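Minutes, May 2026 - bridal boutique planning meeting

I took the notes again, so forgive the rambling bits. If I've got your words wrong, send me a fix before the next one and I'll change it.

**Last minutes**

Accepted with one correction. I'd written that the Ondus veils were coming on consignment and they aren't, we're buying them outright. My mistake!

**Trunk show**

Most of the hour went here. Adard have said yes to bringing their full autumn range, 18 gowns, and they'd like them hung by colour instead of by size. We argued about this for longer than I'd like to admit (ivory next to champagne makes the champagne look like tea, in my opinion) but in the end we agreed to go along with it and put the two darkest ones near the window.

Appointments will be an hour each, brides plus up to three guests. I wanted four guests. I lost. We'll hold a deposit of $20 on each booking and take it off the price of anything ordered over the weekend, and the wording on the booking page needs to say that clearly, as last spring we had a few cranky phone calls over it.

Ndung'u will do the flowers for the front counter and the archway. They've quoted $721 for the lot, delivered and set up, and everyone was happy with that. I'm to ask whether the archway can stay up for the week after, seeing as we've got fittings booked and it would be a shame to pull it all down.

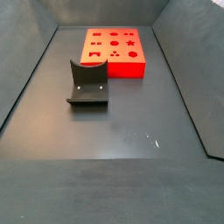 Still on the trunk show, we need more clips and at least one more decent full-length mirror for the second fitting room. The old one makes everybody look a bit short, me included. Agreed to buy new and move the old one to the stockroom.

**Alterations**

Hems are running behind, mostly the beaded ones. We talked about sending the plain skirts out to Woltov and keeping the lace and beading with us. Their sample hem was lovely - tiny stitches, no puckering at the seams - but they want two weeks' turnaround and we've been promising ten days. Decision was to try them with the bridesmaid dresses first and look at it again next month. In the meantime no one is to promise a bride ten days on anything beaded, please, and that includes me.

We also agreed to start writing shoe height on the fitting card. I know some of you already do it on the back in pencil. Front of the card, in pen!

**Money**

Accessory sales came to $1258 for the month, nearly all of it combs and belts. Garters hardly moved, so they're going in the basket by the till at half price and we won't reorder. There was a suggestion to stock clutch bags, which I like, but it was left until we've seen how the trunk show goes.

**Anything else**

The steamer is leaking again. Somebody has put a towel under it and that can't be the long-term plan. I'll get a quote for the repair and one for a new machine.

Sample sale rail to be thinned out before the Adard gowns arrive. Anything with a broken zip goes to alterations first.

**Jobs**

- Booking page wording on deposits - me
- Archway question to Ndung'u - me again
- Clips and mirror - front of shop
- Bridesmaid dresses bagged and labelled for Woltov - workroom
- Steamer quotes - me

Next meeting same time next month, upstairs, and could whoever has the good scissors bring them back.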